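Plostow Residents' Newsletter

Shared Kitchen: Changes to Worktop Storage and Dish Care

19 Sep 2024

Residents are reminded that the shared kitchen at Plostow serves 92 households, and that the condition of its worktops depends on the care taken by each person who uses them. Following the review held in June, the Housekeeping Office has adopted revised arrangements for small items kept on the counters.

Brown mats are now the standard covering for work surfaces. Mats should be wiped with a damp cloth after use and left flat. Crumbs should be collected by hand and not brushed onto the floor. Wooden boxes may remain on the mat, provided that the handle is turned toward the user and the box is lifted – not dragged – when it is moved.
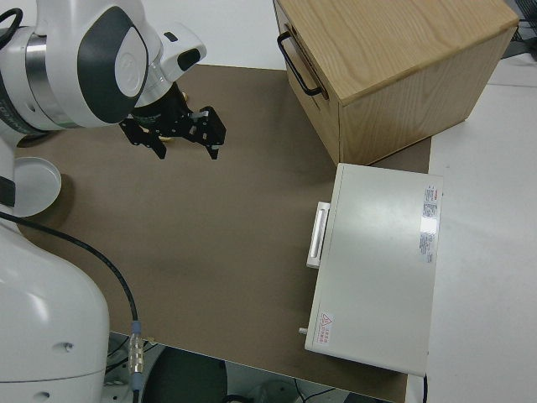

Wooden box with black metal handle, on the brown mat.

Requests for additional boxes should be sent to Colm Breathnach at the Housekeeping Office, Room 100. Boxes may not be used to store open food.

The arrangements for plates are also revised. Plates should be placed upright in the wooden rack, one to a slot, and should be returned to the cupboard once dry. Residents are asked to hold each plate by the rim and to lower it between the slats without force. Chipped plates should be handed in at the office so that they can be replaced.
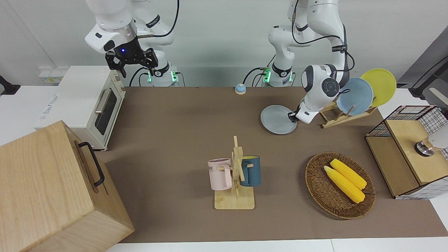

The toaster oven remains available to all residents during kitchen hours. Its door must be closed after use, and no cloths, paper or plates may be left on top of it. The tray should be washed separately and dried by hand – it does not belong in the plate rack. Faults should be reported to the office on extension 1303.

The revised arrangements take effect on publication of this notice.

3 shares | 0 comments

Subscribe to receive the Plostow newsletter by e-mail. You may unsubscribe at any time.

© Plostow Housekeeping Office | Contact | Back to top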